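The worktop and the metal strip

I promised to write about the kitchen when it was finished. It is not finished, but I have been cleaning it for so many evenings that I want to write something now, before I forget what I did.

We moved into the flat in December. It is number 301, on the third floor, and the kitchen was the part I liked least when we first visited. The cupboards close badly and the window looks at a wall. But the worktop I liked from the beginning. It has a marble pattern in cream and beige, with some peach in it, and it shines. My sister thinks it is old-fashioned. I think it is friendly, and it makes the room look warmer than it is.

The trouble with a pattern like this is that it hides the dirt very well. On a white surface you see every crumb. On ours you wipe, you look, you are satisfied, and then you put your hand on it and feel something like sand. It took me two weeks to understand that I was cleaning only what I could see. Now I clean in the evening with the lamp on and bend down until my eyes are almost at the level of the surface. From there the small dark specks show themselves.

What I do at present is very simple. First I take everything off, also the things which are heavy and which I would prefer to push from left to right. Then I brush it dry with a soft brush. Before, I started directly with the wet cloth, and the crumbs became a paste and travelled with the cloth to the corners. After the brush comes warm water with a little washing-up liquid, and after that a second cloth with only water. At the end I dry it. If I let it dry alone, there are marks, and a glossy surface does not forgive marks.

I tried also a spray from Esico which Braulio left in the cupboard. Braulio Cervantes had the flat before us and he was generous, he left half of his cleaning things and a very good colander. The spray smells of lemon and makes the surface beautiful for one hour. Then every finger is visible. I have given it to my neighbour for her bathroom, where she is happy with it.

For burnt or sticky places I put a wet cloth on top and go away to do something else. Patience is cheaper than scrubbing. I once used the green side of the sponge near the cooker, and there is now a small area which does not shine like the rest. I put the bread box over it.

So the surface itself I can manage. My real enemy is the metal strip.

It is a long edge with a channel in it, and everything that falls from the worktop stops there. Flour, tea, salt, the small black things from the toaster. When I wipe towards it, I fill it. When I wipe along it, the cloth jumps over the channel and cleans only the two sides. For a long time I believed the dark line inside was part of the metal, some kind of shadow. Then I pulled a wooden toothpick along it and I was ashamed.

I asked in the hardware shop, Fledetti, if they had something for this. The man sold me a narrow brush, made for the rails of sliding windows, and I think it was good advice. The bristles are stiff and go to the bottom. It pushes the dirt to one end, and there I take it with the vacuum cleaner, using the thin nozzle. Where the dirt is mixed with grease, the brush alone is not enough. I wrap a thin cloth around the point of an old butter knife, with a drop of washing-up liquid, and go slowly. The knife must not touch the metal. I have done one part this way and I still have the other part in front of me.

I should mention the pink pattern too, because visitors always ask. It is white with pink clouds and some shapes rather like hearts, and it was not my choice alone. My daughter was with me when I bought it and she has strong opinions. I wanted plain grey. Now, after some months, I must admit that I like to see clouds while I peel potatoes, and the dark dirt in the metal looks much worse next to them, so they also keep me working.

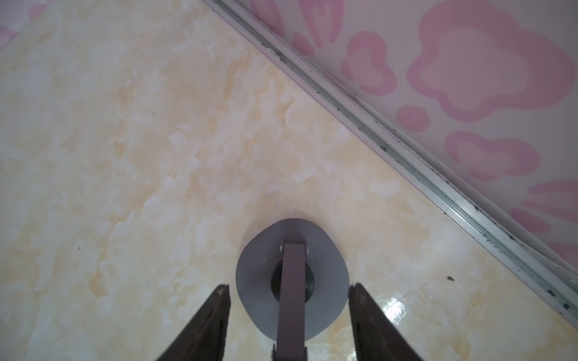

Afonso Correia wrote to me after my last post that I should close the channel completely with clear silicone and never think of it again. He did this in his own kitchen in Truvville and he says it has stayed clean, only it became a little yellow near the cooker. He also warned me that everything must be free of grease first, otherwise the silicone comes off in one long piece like a noodle.

I have thought about it for several days. It is tempting. But the flat is rented, and I do not know what Mrs Moreira, our landlady, would say about silicone in her kitchen. I will ask her when she comes to look at the window. And if everything has to be perfectly clean before the silicone goes in, the hard work stays the same, and I have to do it anyway.

For now I have made a small rule for myself. The worktop every evening, the strip on Saturday morning with the brush, while the coffee is getting ready. Last Saturday I did not do it, we had guests. This Saturday I will begin again at the corner near the wall – this is the worst piece and I always leave it for the end, when I am already tired.

If somebody knows a good way to clean the inside of a corner where two metal pieces meet, please write to me. The toothpicks break.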